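The Siltden Ferry

The ferry from Siltden to Skukville carries up to 500 passengers and sails at 8 in the morning. Razia Gondal had inspected it twice for the tourism authority. On Wednesday she travelled as an ordinary visitor and kept a log.

Departure was 10 minutes behind schedule. The upper deck had three rows of benches bolted to the planking and a sign giving the harbour's depth in metres. She recorded both. At the guest house in Fascombe she had been told the crossing was the reason people came, and she had written that down too, under Unverified.

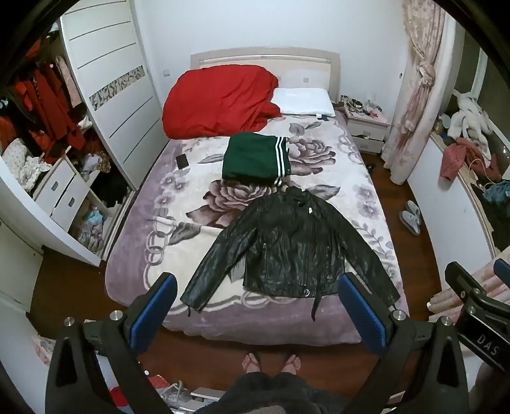

Ilona Vida sold tea from the kiosk at the stern. She asked what the log was for.

"Comparison," said Razia.

"With what?"

Razia turned back to the July pages. Wind, speed, number of lifejackets, colour of the funnel. She found no entry for the island, though the ferry passed within a hundred metres of it.

"Which side is it on?" she asked.

"Port, going out."

Razia capped her pen, carried her tea across the deck and stood at the port rail until the engines slowed for Skukville.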